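Skostby 2.3 - episode tooling for two-gripper handheld recordings

Syncs both gripper streams, fits the trajectories, flags dropped tracking. Runs on a laptop, no GPU needed for the first pass. Small items on soft cloth is what we tune against now, hair ties mostly, wrinkles and all. 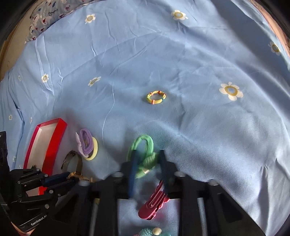
New in January 2024: finger-width curve sits next to the video, so you can trim a grasp by eye. Export is faster, 118 episodes in one batch. Segment labels editable in bulk, finaly.

Known issue: left/right swap on import if both units share a name. Fix coming, Endang Purba is on it.

Licence covers 5 seats. Quotes and trial keys: Catriona Cowie, Odano, Dondonstead ofice.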